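Equipment and Video Assistant, Junior Hockey (Part-Time)
Wulach Ice Hockey Club

Wulach Ice Hockey Club runs two junior teams out of the Kurkon Arena and is hiring one part-time assistant for the coming season. The position covers equipment on game days and video coding between games. It reports to the head of hockey operations.

The contract runs from signing through the end of June. Hours are set by the game schedule and include evenings, weekends and bus travel to away games. A draft schedule is sent to candidates who are invited to interview.

Equipment duties

Sharpen skates before practices and games to the hollow listed on each player's card. Replace steel, rivets and holders as needed. Keep the stick inventory current and report shortages to the office before the monthly order goes out. Load and unload the bus for away games. Wash and hang both sets of jerseys after each use.
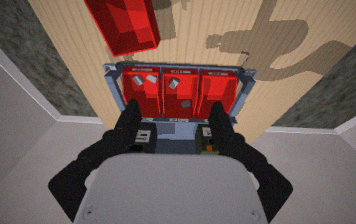

Small parts are kept separately from the main stock. Helmet screws, J-clips, visor spacers and cage straps must be sorted by type and returned to their place at the end of each shift. The bench kit follows the same rule: three red bins side by side in a metal rack, with one class of part per bin and a label on the rim. Mixed bins slow down repairs during a period, and the assistant is responsible for checking them before warmup. Used screws with worn heads are discarded.

Video duties

Code each game in Fivcombe, the club's video software, by the morning after it is played. Required tags are zone entries, zone exits, faceoffs, shot attempts and all special teams shifts. Clips for the coaching staff are exported by line and by defense pair. Goalie clips go in a separate folder. Training on the software is provided, and previous experience with another coding package is accepted.

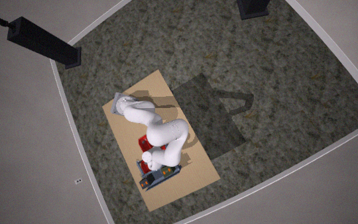 Requirements

High school diploma or equivalent
Working knowledge of hockey rules and common system terms
Ability to lift loaded equipment bags repeatedly
Valid driver's license
Background check and athlete safety training completed before the start date

Experience with a skate sharpening machine is preferred. Candidates without it will be trained on the club's Aliyu bench unit and must pass a test on 2 pairs of skates before working on player equipment.

Pay and benefits

Pay is $300 per game week. Meals and lodging are covered on overnight trips. The club supplies a team jacket, a parking pass for the arena and a laptop for video work, to be returned at the end of the contract.

How to apply

Send a resume and a one-page cover letter to the hockey operations office, Room 402, Kurkon Arena, or hand them in at the arena front desk. Include two references, at least one from a coach or supervisor. State any dates on which you cannot travel. Applications close on 11th September. Interviews are held at the arena and include a short coding exercise using one period of game video.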